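Handout 4: Folded Leather Goods and Where the Stitching Goes
Lizeth Ayala, Kornorley evening course

Okay, so last time we got through cutting and skiving (nice work on those edges, by the way!) and now we're on to the bit I love most, which is topstitching. Before you touch your own piece, take a good look at how a finished bifold handles its edge. The line of white stitching sits just under the top and then turns the corner and heads down the right side - one line, no stop at the corner. Mark yours with the wing divider set to 2 mm and please don't eyeball it. I did on my first wallet and I still have it in a drawer as a warning. 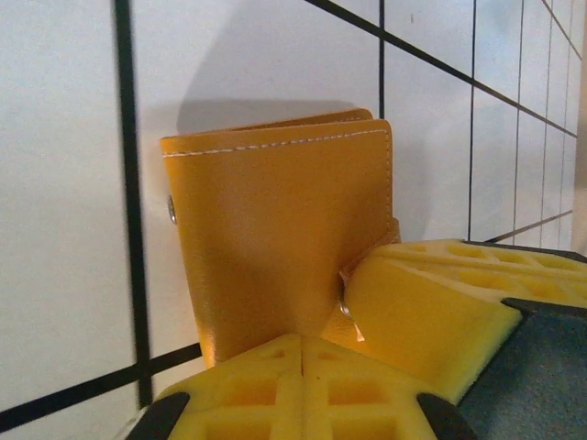 Snaps and tabs

Silver on a mustard or amber leather is a combination I'll never get tired of. Set your snap close to the edge but leave enough leather around it that the hole won't pull. If you're adding a strap tab, bend it around the side dry before you punch anything, because thick leather eats up length on the curve and you'll come up short.

Laying out small things

Part two of the homework is a layout. Put a few small items on a plain surface, give each one some breathing room, and let a tray or a board do the grouping for you. Pale tiles are great for this, and a busy backdrop is fine if the colors are warm.

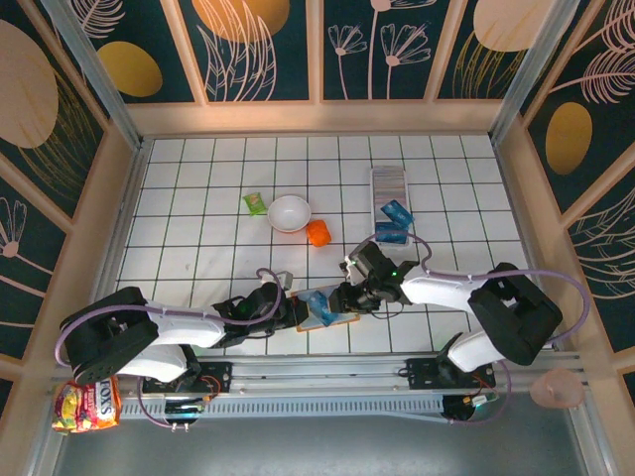 Bowl, tray, board and packets on white tile.

Bring your sketch and your stitched sample next time.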